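Forty-Eight Loaves Before the Ferry

A talk with the baker of Pusten, in Lurkport 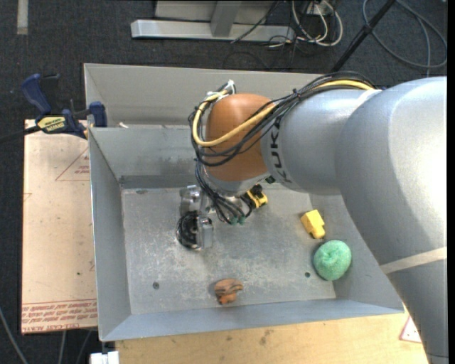
The bakery Pusten opens at six in the morning, but the work begins when the last bars in Lurkport are closing. I came at the end of the night shift, and the owner asked me to wait until the rye was in the oven. Then she washed her hands, sat down on a flour sack and told me I had until the next bell.

She did not plan to be a baker. She studied accounting and worked for two years in the office of the ferry company. "I was good with numbers and very bad with sitting," she says. The bakery on the harbor street was for sale because the old owners wanted to move inland. She had only baked at home, mostly cakes, and she thought that bread would be easier. "It is much more difficult. With a cake you can put cream on the mistake."

The first winter was hard. She made 48 loaves each night, and on many days she carried a big part of them home again. The customers were used to a soft white bread, and hers was dark and had a thick crust. One old customer brought a loaf back and asked if she sold also a saw. She laughs when she tells it, but at that time she went to the back room and cried a little.

I ask what changed. She thinks for a long time before she answers. "I changed the bread a little, and they changed a little. We met in the middle." She began to keep the dough in the cold room overnight, so the crust became thinner and the taste less sour. She also started to cut the loaves in half for people who live alone. In a town where so many of the houses have one person in them, this was maybe the best idea she had.

The flour comes from Granström, a mill up the river. She buys 300 kilos at a time and she is strict about it. In April a delivery came from a new harvest, and the dough was sticky for a whole week. She called the mill every morning. "They were very patient with me. I was not patient with them." In the end she used less water and let the dough rest longer, and she wrote this down in a notebook which she keeps on the shelf above the sink. The pages are hard from old dough, and some of them cannot be opened anymore.

We speak about prices too. She does not like the subject. Electricity for the oven cost her 1,045 more this winter than the winter before, and she raised the price of the rye only once. The buns stayed the same. "Children buy the buns with coins from their pocket. I don't want to explain electricity to a child."

Does she eat her own bread? Every day, she says, but never fresh. She prefers it on the second day, toasted, with butter and salt. For the holidays she goes to her sister, where there is only bread from the supermarket, and she eats it without a word.

The bell rings then, and she gets up in the middle of my next question. I wanted to ask about the summer, when the ferry brings the tourists. She answers with her head half inside the oven door, and what I can hear is that she needs one more person for the counter, and that this person must like mornings.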